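How to Ask for a Raise When You've Found Out You're Paid Less

Finding out that the person at the next desk makes more than you for the same work is a rotten feeling, and I've had it twice, so please believe me when I say you don't have to walk into your manager's office that same afternoon (I did, the first time, and it did not go well!). Give yourself a couple of weeks and work through the steps below.

Step 1. Write down what you do

I don't mean your job description, which was probably written years ago by somebody who has since left. Write down the work itself, the daily stuff and the once-a-year stuff too. When I was at Hikwood I sat at home one evening with a pad of paper and filled two pages before I'd even gotten to the training I did for new hires.

Step 2. Find out what the job pays

Look at job postings for the same title in your area, and save a copy of each one, as they do vanish. Then ask people. My old coworker Gert Mofokeng told me his salary over lunch without blinking, and I'd spent a whole month working up the nerve to ask him! In the United States most private-sector employees are allowed to talk about pay with each other, though it's worth reading up on the rules for your own kind of job. 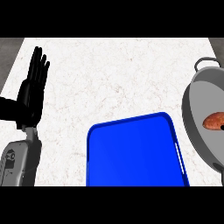
Step 3. Pick one number

Choose a figure you can say out loud without laughing or apologizing. A range sounds friendlier, I know, but your boss will hear the bottom of it and stop listening. If the gap works out to $300 a month, ask for $300 a month.

Step 4. Book the meeting and practice

Send a short note asking for half an hour to talk about your pay, so it doesn't come as a surprise. Then practice with a friend who'll push back a little. Say your number and then be quiet, even if the silence feels endless.

Step 5. Follow up in writing

Send an email the same day saying what you asked for, what was said, and when you expect to hear back. Keep a copy somewhere other than your work account. If the answer is "not right now," ask for a date to talk again and put it on the calendar before you leave the room. Mine was in May, and I went in with the same two pages and one more.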